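Suturing Practice on Tissue and Practice Surfaces
Project report, Surgical Skills Elective
Natália Abreu, Bernardo Mota and Pejman Fallahi
Supervisor: Araceli Gallardo

3. Materials and setup

We worked at one bench in the Brurngate teaching lab. The goal was to close short, straight cuts with interrupted stitches and to write down what made a stitch hard to place. Each of us had 10 attempts in September. Bernardo laid out the thread and needles before each session, and Natália kept the log.

Lighting took longer to settle than we had planned. A strong center light makes the surface grain easy to read but leaves the sides dark, so thread lying near the edge is easy to lose.

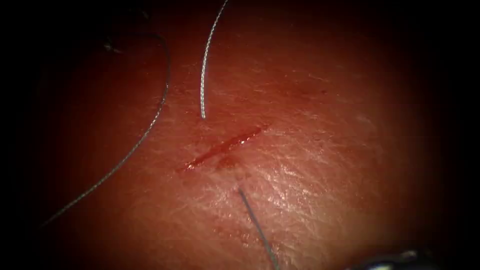
Figure 1. Short diagonal incision with blood along its length and suture thread nearby.

We kept the cuts short so that one or two stitches would be enough. Longer cuts tended to pull open at one end while we tied the other.

4. Needle and thread handling

The curved needle gave us the most trouble. If it was held too close to the tip, it turned in the jaws. Pejman got better results holding it farther back and following the curve through the surface. We also wasted thread by leaving short tails, and from attempt 8 on we left them longer.
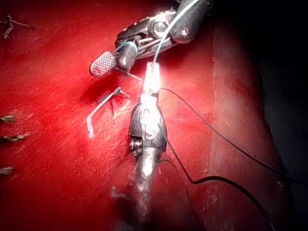 Figure 2. Instruments over the red practice surface, which has fine scratches and shallow cuts.

Old marks on a surface can be mistaken for the cut being closed. We now note the cut's direction in the log before the first stitch. Hélder Henriques reviewed the log and asked us to add the spacing between stitches, so that column is blank for the early attempts.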